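3.2. Superficies oscuras y percepción del desgaste

Los trabajos sobre mobiliario de uso compartido suelen ocuparse de la resistencia mecánica y dejan en segundo plano el aspecto. En las entrevistas realizadas en Huanca, sin embargo, los participantes hablaron sobre todo de marcas, polvo y zonas apagadas. Gazi ya había señalado que el acabado mate oculta los reflejos pero conserva las huellas del roce, y que estas se aprecian mejor cuando el entorno es claro (figura 1a).
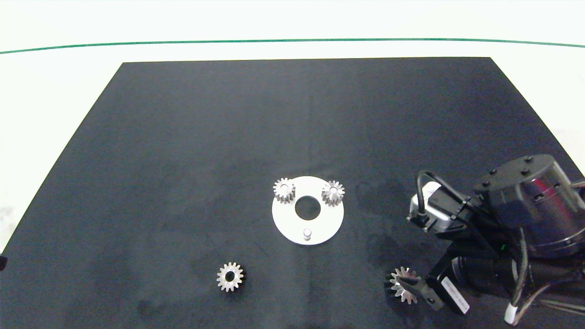 De los 48 participantes, 38 usaban a diario una mesa de trabajo negra o azul muy oscura. Se les pidió que describieran su estado con palabras propias, sin escala previa. Los términos más frecuentes fueron «gastada», «sucia» y «vieja», empleados muchas veces como sinónimos. Trece personas distinguieron entre suciedad y desgaste – casi todas con tareas de limpieza a su cargo – y explicaron que la diferencia solo se conoce después de pasar un paño húmedo.

El tamaño de la pieza también influye en el juicio. Una cubierta que ocupa casi todo el tablero se valora como si fuera el propio mueble, y sus marcas se atribuyen a este. Cuando queda a la vista una franja blanca alrededor, los entrevistados tienden a comparar ambas superficies y a juzgar la oscura con más severidad.
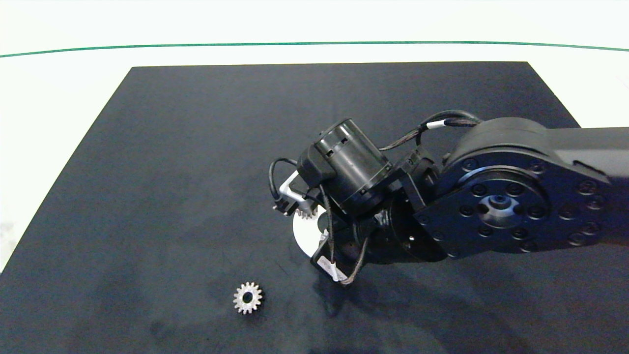 Figura 1. Superficies mate oscuras sobre fondo blanco o junto a él: (a) tablero negro; (b) cubierta azul marino casi negra, con roces grisáceos; (c) superficie gris azulada oscura, vista de cerca.

3.3. Distancia de observación

La segunda parte del cuestionario se respondió dos veces: de pie junto a la mesa y con la vista a poca distancia del material. El procedimiento sigue el de Tseng, con una pausa de 10 minutos entre ambas respuestas. De cerca, los participantes hablaron menos del estado general y más del tono y de la textura (figura 1c).
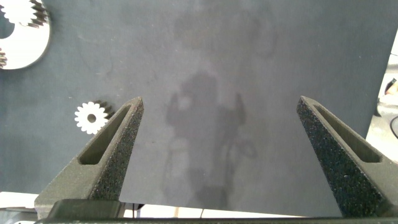

El cambio fue mayor entre quienes llevaban menos tiempo en el puesto. En el taller de Amiso, dos personas retiraron la palabra «sucia» en la segunda respuesta y la sustituyeron por «mate». Los datos no permiten separar el efecto de la distancia del efecto de repetir la pregunta, cuestión que se retoma en el apartado 4.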